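The blocks under the stairs

My mother rang one Wednesday to say she was clearing the cupboard under the stairs, and did I want the bricks or should they go to the church? I hadn't thought about those bricks in years. I was in the car inside twenty minutes.

They came home with me in a biscuit tin with a dented lid, and I tipped the lot out on the kitchen floor feeling quite silly and very happy. My two were at school. I built a bridge, then a bigger bridge, then something I can only call a cathedral, and when I next looked up it was ten past three and I was late for pick-up.

So that's how this started. I have spent most of the time since going round talking to people who make blocks, sell blocks, mend blocks and (in one case) keep 2,766 of them in a spare bedroom in Tratby, sorted by colour in old seed drawers. That was Athina Gkikas, and I'll come back to her.

My first proper stop was Prirlow, a toy shop so narrow that you have to back out of it if somebody else wants to come in. Rebecca Morelli has run it for longer than she'd let me print. I asked her what shape parents buy and she said squares, always squares, because they think squares are sensible. And what do the children go for? "Hearts and stars. Then they're furious because you can't stack anything on a heart."

She's right, you know. I went home and tried. A cube will forgive you almost anything, but a heart laid flat has that dip at the top, and a star gives you five points to look at and not a lot to lean on once you tip it up. Triangular prisms are the ones I've really fallen for. Every child I've watched puts one on top as a roof and then, a minute later, takes it off and lays it down as a ramp, or a slice of cheese, or a shark.

What matters almost as much, I've learned, is what you play on. Carpet is hopeless! Anything taller than a few bricks starts to sway as soon as someone walks past to put the kettle on. My kitchen lino is better but it's cold on the knees. The best thing by miles is a plain flat board, pale wood if you can get it, so that the colours sing out and a child can see where the edges of the world are.

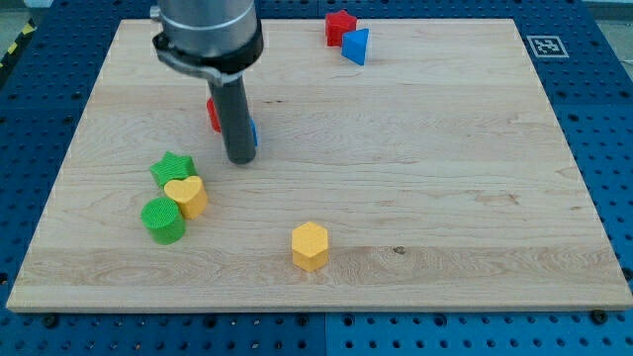
I bought mine from Darragh Cullinane, who makes kitchen worktops and sells his leftovers from a shed behind the garage at Moynihan. He wanted to know what it was for, and when I told him he went back in and swapped the piece for one with a nicer grain. It's lived on our kitchen table ever since. We eat round it.

Athina has a board too, an old pastry one of her aunt's, and she let me sit at it for a whole afternoon while she brought out drawer after drawer. She doesn't collect sets, which surprised me. She likes strays, the odd ones from jumble sales with somebody's teeth marks in the corner. Her favourite is a green arch with half its paint gone and she wouldn't let me hold it for long.

I asked her whether she ever builds with them. She looked at me as if I'd asked whether she ever eats biscuits.

"Every Sunday," she said. "I do towns, mostly. I leave them up until I need the table."

My own two have come round to the tin, slowly. The little one makes families – the big blocks are mums, and the small ones get told off a lot. Her brother pretends he's too old and then sits down to "help" and is still there at bath time. Last week he had a go at balancing the lot on one prism, and the crash woke the dog.

My mother, by the way, has asked for the biscuit tin back. Just the tin.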